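Cookie notice: we use cookies to count visits and to remember your language. Accept / Settings

Speaker notes, visit day at Brarness
Folding clothes with hand-held grippers: what our visitors saw and what they asked
January 2021
14 shares | 2 comments

Before I start: check that the microphone is on, and put the last slide up only when I come to the end. If the clock shows more than twenty minutes, skip section 4.

1. Welcome

Good afternoon, and thank you for coming. I work in the training group of Simiyu. Today I will speak about the visit day which we held at Brarness, where we showed how people record household tasks with hand-held grippers. I will tell you what we prepared, how the day went, and which questions we could not answer well.

English is my third language, so please stop me if a word is not clear. I prefer to be stopped in the middle than to be misunderstood until the end.

(Pause. Let the people at the back find a seat.)

The visit was not planned as a big event. We had sent the invitation to the neighboring workshops and to the parents' list of one school, and we expected a small group. In the end 77 visitors signed the book at the door. For us it was a lot, and the corridor became very narrow.

2. What we wanted to show

Most of our visitors had seen robots only in films or in a car factory. They expected something large behind a fence. We wanted them to see the slow part of the work, the part before a robot arm folds anything by itself.

The slow part is like this. A person holds the gripper by the handle and does the task with it, the same task many times. A camera on the tool records what the fingers do. Later the recordings are used to teach an arm. The person must not help with the free hand or with the chin, and this is more difficult than you think. Every one of us helps with the chin when folding at home.

(Show the chin movement. It was the best laugh at the rehearsal.)

We chose clothes for the demonstration because everybody has an opinion on how to fold them. If you show a visitor a metal part going into a hole, the visitor nods politely. If you show a sweater, the visitor comes closer and tells you that you are doing it wrong.

3. How the day was arranged

There were 2 stations. At the first one, called Etatano after the project, our operators worked and the visitors watched. At the second one the visitors could try for themselves, with towels only. We allowed only towels there because a towel has four corners and no sleeves, and a beginner needs some success in the first five minutes.

At the Etatano station one operator did a full task from the beginning to the end and spoke aloud during it. I had asked for this. In normal recording we are silent, and at first the operator felt strange to say "now I take the cuff" to a row of strangers. After the third sweater it became natural. I would recommend speaking aloud to anybody who plans a similar day. Visitors forgive a slow demonstration when they know what the operator is trying to do.

We also printed a one-page sheet with the steps:
First lay the garment flat and smooth it.
Then bring in the sleeves, one after the other.
Then fold the body, from the hem toward the neck.
Put it on the stack and open the fingers fully before you move away.

The last step was written in bold. When the fingers do not open fully, the knit stays on them and the whole stack comes with you.

(Here I can tell about the stack of 162 towels. Only if the room is friendly. Short version: we prepared 162 folded towels for the second station, and before lunch all of them were unfolded.)

4. Dark clothes and knitted clothes

This part is a little technical and can be skipped.

Many visitors asked why we do not use only easy clothes, for example a plain cotton shirt in a light color. The answer is that people's wardrobes are not easy. A black sweater is difficult in two ways. First, in the recording the sleeve and the body can look like one dark area, and it is hard to say where one ends and the other begins. Second, a knit stretches. You pull one cuff and the shoulder follows, but later and less than you expected.

For the color problem we try to lay dark garments on a light or bright cover, so the outline is clear. For the stretching we have no trick. The operator must pull slowly, and must take enough fabric between the fingers, but not so much that it bunches.

The Dridus group, who work on rigid objects such as cups and boxes, came to see us in the afternoon. They told us that they now feel lucky.

5. Questions from the visitors

I wrote down the questions that came more than once. I will read them with the answers I gave, and also with the answers I wish I had given.

How many recordings do you need? I said that for this garment set we have 908 recordings and we still want more. It is true, but it was a poor answer, as the visitor could not know if 908 is large or small. Next time I will say how many working weeks it means.

Will it fold my laundry next year? I said no. I would say no again, only with a warmer face.

Does your hand hurt? Yes, after a long session the thumb hurts. We change operators often and we take breaks. I was glad for this question. It came from a child, and no adult had asked it.

Why not simply film a person's hands? I answered too long. The short answer is that a hand has many fingers and can do things which our arm cannot repeat. If the person works with the same kind of gripper as the arm, the movement is easier to copy.

6. What we will change

The next visit day is in March. We will let people in by smaller groups, and we will put the operator higher or the visitors lower, for example on benches in the first row. The persons behind saw mostly backs.

We will also keep the second station open longer. People who had tried the gripper with a towel went back to the Etatano station and watched in another way. They became quiet at the moment of the grasp. I think this was the best result of the day, and we had not planned it.

(Last slide now. Leave it up during the questions. Thank the hosts at Brarness. Remind people that the sheet with the steps is on the table by the door.) 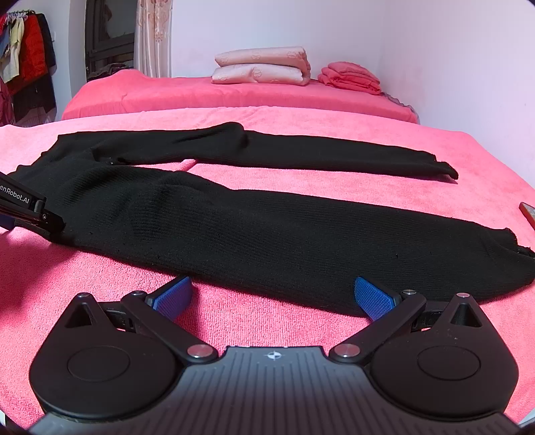

Black sweater laid out flat on a pink cover, gripper fingers open.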